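On Repainting a Rented Room

25/04/2018

The lease on my apartment in the Siliņa building runs to 17 pages, and one paragraph of it concerns paint. Tenants may repaint interior walls at their own expense, provided that the color is approved in writing and that the walls are returned to white before the keys are surrendered. I had signed the document in December without giving that paragraph much thought. This spring I read it again with more care.

My first inquiry was to the management office. Ms. Shu-fen Cheung replied within the week and enclosed a form, which asked for the name of the paint, its finish, and the rooms affected. I had by then settled on a gray-green from Ikwood called Fanda. The form was approved without comment.

The question of cost took longer. One contractor quoted 1218 dollars for the living room and hallway, with two coats and minor patching included. A second quoted 880 for the same work but excluded the ceiling trim. I elected to do the living room myself and to leave the hallway as it was. Readers considering a similar course should note that the greater part of the labor lies in preparation. Washing, filling and sanding took me three evenings. The painting itself took one, and I would have finished sooner had I bought the longer roller handle.

I should add a word on white. It is commonly treated as the absence of a decision, yet the store carried more whites than I had patience to examine, and a patch of the wrong one is plain to see in morning light. Tenants who expect to restore a wall later would do well to ask the landlord for the exact name and finish at the outset – mine is an eggshell, and the office had it on file.
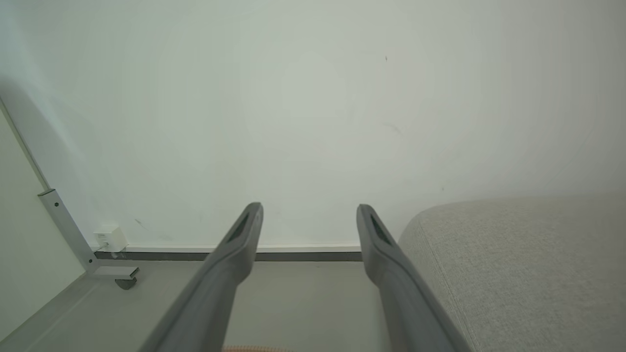
A plain white wall, with faint smudges.

My remaining budget for the year is 600 dollars, a portion of which is reserved for the eventual return to eggshell. The bedroom will stay white for the present. I have submitted a second form for the kitchen and await a reply.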